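Santé | Nutrition | Sommeil | Médicaments | Bien vieillir | Newsletter
Rechercher un article, un symptôme, un traitement
OK

Publié en novembre, par la rédaction santé

Piluliers : la case du mardi soir reste pleine

On achète un pilulier comme on achète un agenda, avec de bonnes résolutions et une couleur par jour. La suite est moins glorieuse. Une enquête menée par le réseau d'officines Hutari auprès de 1588 clients de plus de 65 ans, tous équipés d'un semainier, montre que 34 % d'entre eux ont sauté au moins une prise au cours du mois écoulé. Le semainier, lui, était bien rangé.

Le coupable le plus cité n'est pas la mémoire. C'est le soir. Les prises du matin profitent du café, compagnon fidèle et difficile à oublier. Celles du coucher doivent affronter le canapé, le film qui s'éternise et la perspective de se relever pour un comprimé resté dans la cuisine. Parmi les personnes interrogées, 22 % reconnaissent avoir déjà rattrapé l'oubli le lendemain en doublant la dose – une initiative que les pharmaciens du réseau aimeraient voir disparaître. 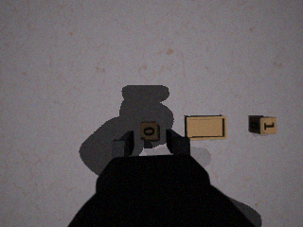 La règle varie d'un traitement à l'autre, et c'est bien le problème. Pour certains médicaments, on peut prendre la dose oubliée dans les heures qui suivent ; pour d'autres, on passe son tour et on reprend à l'horaire habituel. La notice le précise en général, dans un corps de caractère qui suppose une excellente vue et une certaine patience. À défaut, un coup de fil à la pharmacie prend moins de temps que de retrouver ses lunettes.

Hutari teste donc dans deux villes, Todel et Okoveo, un rendez-vous gratuit au comptoir. On vient avec toutes ses boîtes, y compris celles du fond du tiroir, et on repart avec un plan de prise sur une seule feuille. Les horaires sont calés sur la vie réelle du patient : dîner, promenade du chien, feuilleton. Quand une prise du soir peut passer au matin, le pharmacien le propose au médecin traitant, qui décide. Aucun changement ne se fait sans lui, même si le voisin de palier a un avis.

Les objets connectés attendront un peu. Le fabricant Kramer a prêté au réseau des piluliers qui sonnent quand une case n'a pas été ouverte à l'heure. Les premiers utilisateurs leur reconnaissent une grande efficacité et un timbre pénible. Plusieurs ont pris l'habitude d'ouvrir la case pour faire cesser le bruit, puis de la refermer sans y toucher. L'appareil, satisfait, note une prise.

Les rendez-vous ont lieu le samedi matin, sans inscription à Okoveo, sur appel préalable à Todel. Il est conseillé d'apporter aussi ses compléments alimentaires et ses tisanes, que beaucoup de clients ne pensent pas à mentionner. Un premier bilan est attendu au printemps.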